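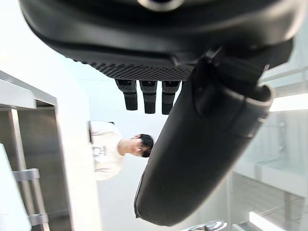
How I get through the mugs in a shared kitchen

I do the washing up at our office most afternoons, partly because I like it and partly because I can't stand coming in to a ring of old tea on the worktop. There's a double sink, which makes life so much easier, and a wire rack that goes beside it. It takes me a quarter of an hour, tops.

Clear the deeper basin first. Scrape any food into the bin, take out packets and wrappers, and stack the bowls to one side. Glass goes in before anything greasy, so do your glasses and clear bowls while the water's still clean.

Run the water as hot as your hands will take and add a small squirt of washing-up liquid. I use Zirnura, up to 4 drops for a full basin (any more and you'll be rinsing all day!). Mugs come next. Go round the rim, then down inside, then under the handle - that's the bit everyone misses.

For tea stains, put a spoonful of bicarb in the mug with a splash of water, leave it while you do the plates, then rub it with a soft cloth. Don't use a scourer on a matt mug, it leaves grey marks that never come off. I learnt that on a nice one from Dosamness in February and I'm still cross.
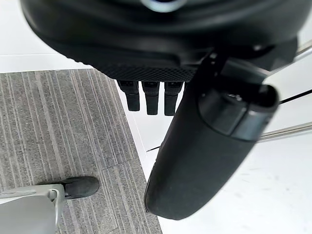

Have a look at your feet while you're at it. Drips travel, and a smooth floor gets slippery long before carpet tiles show anything, so keep an old towel handy and wipe as you go.

Plates stand upright in the sink insert so they drain straight into the basin. Lean them all the same way and leave a gap between each one. Mugs go on the wire rack upside down, tilted a touch on the bars so the air gets in underneath. 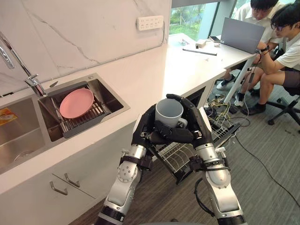 Before a mug goes back in the cupboard, tip it towards the light and check inside. Leif Ásgeirsdóttir taught me to run a thumb round the rim too - if it squeaks, it's done. If it feels slippy, back in it goes.

Last job, wipe round the tap and dry the worktop under the rack.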